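Hand-held gripper budget for small objects, sanity check please

Small Equipment Buying > Grippers and end tooling
7 replies

benchvise_ohio
Joined: February
Posts: 24

I have to put in a budget request by Friday and would like other people to look at it first. We want to record people picking up small household things with hand-held grippers, then use that to train a two-arm setup later in the year. No arms in this request, only the hand-held side.

Quote from Frerichs for one pair of grippers with mounts and a charger: 1,763. Lilbridge wants 3,000 for a pair, but that comes with spare fingers and a year of repairs. I have room for one pair and a bit left over for pads, cables and storage.

The objects are things like jewelry, keys, pens and box lids. Is the cheaper pair good enough for that?

tallow_and_tin

Get the Frerichs and spend the difference on finger pads. Thin metal on fabric is what eats your time. If the pad edge is too soft it folds over and you pinch cloth.

We kept two pad types on hand, a ridged one and a smooth one. The smooth ones were better on rings, the ridged ones on everything else.

gantry_gus

Disagree. Price the downtime. When we had a finger mount crack we waited on the part and paid people to sit there. The Lilbridge quote has spares in it. Add spare fingers, spare mounts and shipping to the other quote and then compare.

tallow_and_tin

You can buy spares from anyone. Trustemley sells blank fingers and you drill them yourself. A repair contract on something held together with four screws is money gone.

gantry_gus

Drilling them yourself is labor too. It belongs in the budget even if it doesn't show up on an invoice.

mothball22

Neither of you has mentioned disk space. We went through our first drive much faster than planned and had to put in a second request, and our purchasing people hate second requests. Put 1,000 down for storage and backup and don't let anyone trim it.

Also, what surface are you working on? We planned everything for a table and then the project moved into bedrooms and living rooms. Soft surfaces changed which pads we needed. I'd settle that before ordering.

benchvise_ohio

Good point on storage, I had it as part of "misc." It gets its own line now.

Surface is a bed for the first batch, then a desk. Objects go back into a box at the end of each round. I asked Mulmont if they rent grippers by the month so I could try pads before buying. They do, but the deposit is nearly what the Frerichs pair costs, so that's out.

gantry_gus, I redid the math your way. With two spare fingers per gripper and shipping, Frerichs still comes in under Lilbridge, but the gap is a lot smaller. I'm leaning Frerichs with spares ordered on day one.

gantry_gus

Fine by me if the spares are on the same order. If they get pushed to next quarter you're back where I was.

benchvise_ohio

Same order, same line. The object set for the bed batch is mostly jewelry: a silver link chain with a charm, a beaded bracelet, two small silver rings, thin gold-toned hoops, a keyring, and bangles from thin metal up to a chunky amber-colored one. The lid is red outside and white inside. I'll price both pad types against that list and post the final numbers before I send it in.
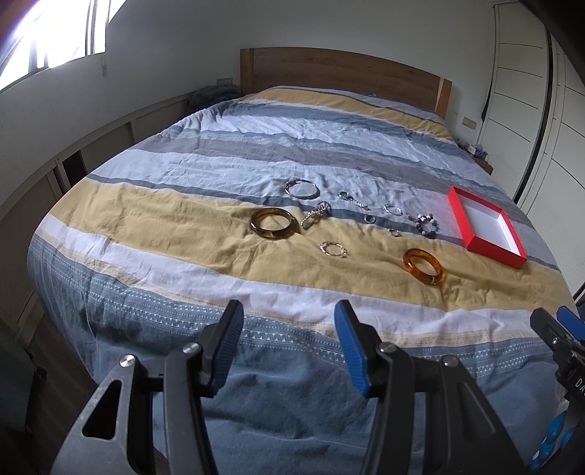
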